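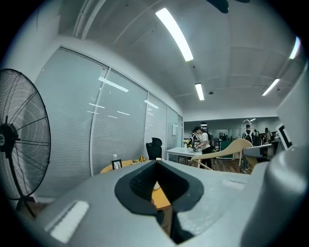 Main room, with the black standing fan (see item 5).

Skuvside Spring Safety Walk-Through
Done in April by Hậu Lã
Marks used: OK, FIX, WATCH

Hello everyone, and thank you for putting up with me and my clipboard again. I went through the building from the front door to the back stairs, and I've written my comments the way I'd say them if you were walking along with me, so get yourself a cup of coffee first. If something is marked FIX, please don't wait for me to come and find you!

1. Front door and entry mat
OK. The door swings freely and latches without a shove, which is a nice change from the winter, when it swelled up and we all had to put a shoulder to it. The mat lies flat now that the curled corner has been trimmed.

2. Hallway and way out
FIX. A stack of folded chairs has crept back into the hallway by the coat hooks. I know it's handy to leave them there between the morning and evening groups, but two people can't pass side by side with the chairs in the way, and that hallway is how most of us would leave in a hurry. They belong in the storage closet, on the left.

3. Exit signs and emergency lights
OK for the signs, WATCH for the lights. I held the test button on each light, and the one over the back stairs came on dimmer than the others. It did stay lit. I've asked Soltell to bring a new battery on their next visit, and I'll test it again myself after they've gone.

4. Smoke alarms
FIX. The alarm outside the kitchen chirped at me the whole time I was in there, poor thing. The spare batteries are in the top drawer of the office desk, next to the tape. All the other alarms sounded when tested (sorry to the sewing group, I should have warned you).

5. Fans and heaters
WATCH. Warm weather is coming and the fans will be in use every afternoon, so please stand them on level floor, keep curtains and loose papers well back, and switch them off when you leave the room. Wipe the guards down before the first hot day, with the plug pulled out of the wall. The heaters can go into storage once they're completely cool and dusted.

6. Cords and outlets
FIX. One extension cord in the office was running under the rug. I've rolled it up and put it on the shelf, and whoever needs it is welcome to it, just along the wall this time. The loose outlet cover by the sink has been tightened.

7. Kitchen
OK. Stove knobs all turn to off with a good firm click, and the extinguisher needle is in the green. The Olex cleaner had been poured into a plain spray bottle with no label, so I wrote one. Please keep it in its own bottle from now on.

8. First aid box
WATCH. We have 6 small bandages left and no burn gel. Hứa usually has both, and I'm happy to pick them up if somebody adds them to the shopping list.

9. Back stairs
OK. Handrail is solid from top to bottom. I gave it a proper tug at every bracket.

Time needed for the whole round: 2 hours, including a very pleasant 15 minutes talking tomatoes with the neighbors. If you find something I've missed, write it in the book by the phone or ring the office on extension 736.

Still open: items 2 and 4, the back stairs light, the first aid supplies.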